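Skiltura Massage Evenings
Your questions, answered

Thank you for all the emails! We love getting them, and the same questions come up again and again, so we've put the answers on one page. If yours isn't covered, write to us or ring between lunch and teatime, when one of us is usually near the phone. Last updated Aug 26, 2018.

About the course

What do you teach?

Basic massage for people who want to use it at home. That means the back, neck and shoulders to begin with, then hands and forearms, then calves and feet. You learn a small number of strokes and you learn them properly, and by the end you should be able to give somebody a calm, comfortable half hour without having to look at your notes. We keep the anatomy light, but you'll go home knowing where your trapezius is and why it gets so grumpy!

I have never done anything like this. Will I be out of my depth?

You'll be in very good company. Most people arrive a bit shy about touching a stranger's shoulders, and it passes so quickly that it surprises them. The first evening is all done fully clothed and seated, with lots of chatting, and Malsha goes round to everybody in turn so you get her hands next to yours (this is the quickest way to learn pressure, far better than any diagram).

Who are the teachers?

Malsha Wickramasinghe leads the beginners' course. She trained in sports massage and later in lymphatic drainage, and she still sees clients in the mornings. Thanasis Deligiannis takes the feet and lower legs evenings, and the follow-on course in November. Clémence Chevalier answers the emails, does the bookings and joins in as a practice partner when there's an odd number.

How long is it?

Six evenings, one a week, two hours each with a tea break in the middle. We start at seven. Do try to be there a few minutes early, as we spend the beginning of each session warming up our own wrists and thumbs and it's a shame to miss it.

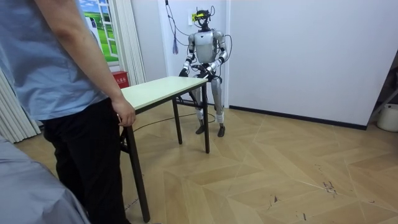 A hand on the corner of the folding table.

Can I come on my own, or do I need a partner?

Come on your own, come with your sister, come with your husband, it all works. We swap partners every evening, and even couples get split up for part of the time. Every back is different, and working on several of them teaches you more in six weeks than working on the same one for a year. If you'd be happier staying with one person throughout, tell Clémence when you book and we'll arrange it quietly.

Will I get a certificate?

You get a certificate of attendance with your name on it, and people do like to put it on the fridge. It doesn't qualify you to treat the public or to charge money. If that's where you want to end up, you need a full diploma and insurance, and Malsha is always glad to talk you through how she went about it. Several of our old students have gone on to do just that and we couldn't be prouder.

What to bring and wear

What should I wear?

A loose top that you can move in, and a vest or strappy top underneath if you have one. From the second evening we work on bare shoulders and backs where people are comfortable with it. You can also keep a thin T-shirt on for the whole course; the strokes are slightly different through cloth and we'll show you both ways. For the feet evenings, trousers that roll up to the knee.

Do I need to bring anything?

Two large towels, a small one, and a water bottle. Please take off rings, watches and bracelets before you leave home so they don't get lost. Short nails make a big difference as well! If you can feel your nail when you press a fingertip flat against your palm, it wants filing.

Which oil do you use?

Plain grapeseed oil for nearly everything. It's light, it has hardly any smell and it washes out of towels better than most. We use sweet almond now and then for dry skin, but only after asking the whole room about nut allergies, and if anybody says yes it stays in the cupboard. We don't use scented oils on the beginners' course. They're lovely, and there's a whole evening on them in November.
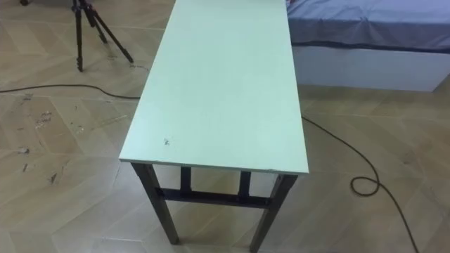
How soon after eating can I have a massage?

Leave an hour and a half after a proper meal, and a bit longer if you'll be lying on your front. A banana or a slice of toast beforehand is fine, and in fact we'd rather you had something, as people who come straight from work on an empty stomach can feel light-headed when they sit up. Sit up slowly in any case.

Health and comfort

Are there people who shouldn't take part?

Please speak to your GP first if you've had a blood clot, if you've had surgery in the past few months, if you have a heart condition or if you're being treated for cancer. The same goes for anybody taking blood thinners. Often the answer is that you can come with a few changes, and we're very happy to make them. If you have a temperature, a tummy bug or a rash that might be catching, stay at home and we'll go over what you missed.

I'm pregnant. Can I join?

We'd ask you to check with your midwife before booking. If she's happy, you can learn all the strokes as the person giving the massage, and for your turn to receive we stick to a seated neck, shoulder and hand routine. Agathe Pruvost came to us in her sixth month and says the hand massage was the best part of her week!

I have arthritis in my thumbs. Can I still learn?

Please come! So much of good massage is done with forearms, loose fists and body weight, and hardly any of it needs strong thumbs. Malsha has a troublesome left thumb herself and has worked out ways round nearly everything. Let her know on the first evening and she'll show you the versions that spare your joints.

Should massage hurt?

Some pressure on a tight muscle can feel strong, and many people like that. Sharp pain, tingling or holding your breath are all signs to ease off. We practise saying "lighter", "stay there" and "a bit lower" out loud from the very first evening. It feels silly for ten minutes and after that everyone gets so much better at it – both giving and receiving.

Why do I feel sleepy afterwards?

It's very common. You've been lying still somewhere warm with nothing to do, and your body takes the hint. Give yourself a few minutes before driving home, have some water, and walk round the car park once if you need to.

What if I feel embarrassed about my back, my feet, my tummy?

Oh, everybody does! Hairy backs, spots, scars, hard skin, we have seen the lot and so will you, and by week three you honestly stop noticing. Towels cover everything apart from the part being worked on, and we teach you how to fold them so they stay put.

Booking and paying

How much does it cost?

£129 for the six evenings, with tea and oil included. A deposit of £50 holds your place and the rest is due on the first night. If you come back for the November course, that one is £100 for returning students.

What if I miss a week?

Tell us as soon as you can. You can usually slot into the same session on the next course free of charge. If you know in advance that you'll be away for two or more, it's better to wait, as each evening builds on the last.

Can I have my deposit back?

Up to a fortnight before the start, in full. After that we can move it to another course or to another person, so a friend can take your place.

Do you sell gift vouchers?

We do, and they make a smashing present. Séverine Perrin designs them for us, each one is written out by hand, and they last a year from the date on the front. Allow a week for the post.

I've done the course. How do I keep it up?

Little and often. Ten minutes on someone's shoulders while the pasta boils does more for your hands than one long session at Christmas. There's a practice evening for old students every other month as well, bring your towels and a cake if you feel like baking. Dates go out by email, so let Clémence know if your address has changed.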